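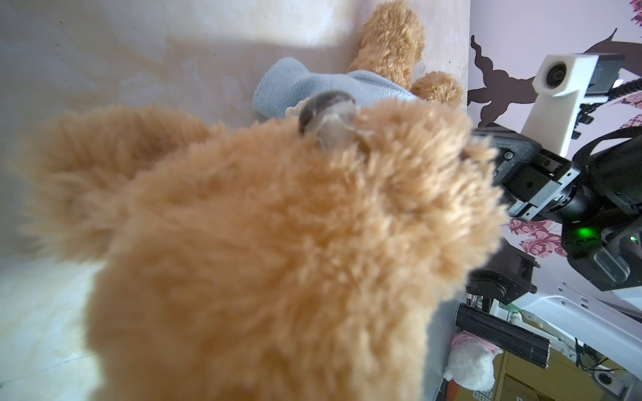
Why does a district that borrows for its roads still have poor roads? Most of the money raised in Wendeck goes towards repaying earlier loans, and maintenance is paid for out of whatever remains.

I have set out this view before and I return to it following the publication of the council's draft budget on 24 Feb 2021. The draft proposes a new loan with a term of 30 years. It allots 40 per cent of rates income to interest and repayment. The bridge at Ngata, closed to lorries for two winters, receives a single line and no date.

Borrowing is a proper means of paying for works that will outlast the loan. My objection is to long loans for short-lived things, such as resurfacing that must be done again well before the debt is cleared.
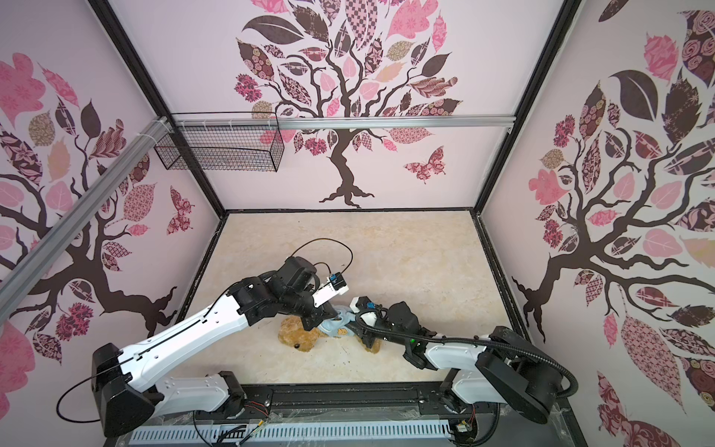 Indira Kartha wrote in answer to my earlier post that rates cannot bear the full cost of the bridge in one year, and that those who will use it later ought to share the expense. I accept the point as regards the bridge. It does not extend to the patching of the Skoditz road.

The council should publish a schedule of each loan, its purpose and the expected life of the work.

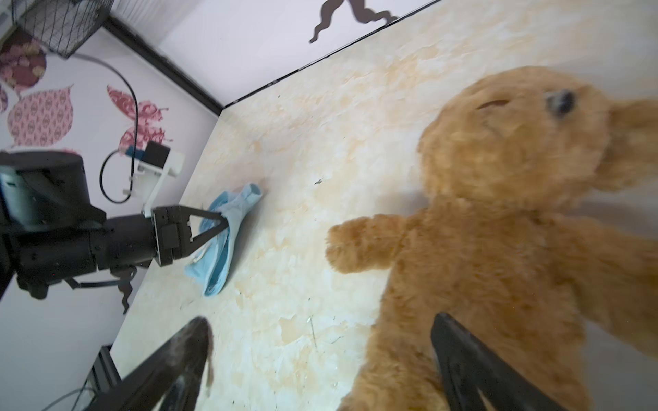
Import duty is the other matter on which the draft relies, through its share of the national grant. The grant rises when duties rise, and households meet the cost in the shops. A plush teddy bear with a stitched mouth is as much a taxed import as a lorry tyre, and the family buying it contributes to the roads without seeing the sum on any bill. I should prefer that contribution to be stated openly.

Written comments on the draft are accepted until the end of April.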